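Skuvent nonwoven bags with elastic rim, pack of 12
Reviewed 2021-06-23

I have been through more little bags than I care to admit, so when my sister-in-law's craft shop, Didis, started carrying the Skuvent ones I bought a pack before I'd even looked at the price (four dollars, as it happens, so no harm done!). They're white, very light, and made of that soft nonwoven fabric that feels halfway between paper and cloth. The top has elastic sewn all the way around, and that's what sold me, as I've never had any patience with drawstrings.

Mostly I use them for things with stems. I keep a silly amount of artificial flowers for the hallway and the front table, and they come out and go away again with the seasons. In a box they tangle and gather dust. In a bag with a stretchy opening the stems can poke out wherever they like, and the rim just ruffles up next to them and stays put.
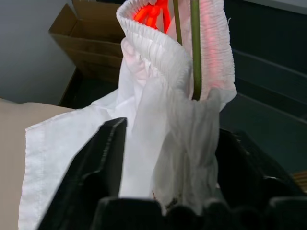 The fabric is thin enough that you get a good hint of what's inside, particularly anything red or orange, and I've come to love that. I used to write labels for everything. Now I glance along the shelf and pick the bag with the right glow to it – quicker, and rather cheerful on a gray morning.

Now for the grumbles. The elastic is gathered very tightly, so the rim is bulky for such a small bag, and it likes to roll over on itself while you're loading it. Two hands, always. Bits collect in the bottom too, as they do in any bag, and you'll want to turn it inside out and give it a shake every so often. I put one through the wash on gentle and it came out limp, so don't bother with that.

I had the Dilta ones before these, with a plain hem, and they slid off everything. The Eklund bags are thicker and nicer to hold, but you can't see a thing through them and they cost twice as much. I'm sticking with Skuvent, and I'll be ordering another pack before September, when the fall stems come down from the attic and the summer ones need somewhere to go.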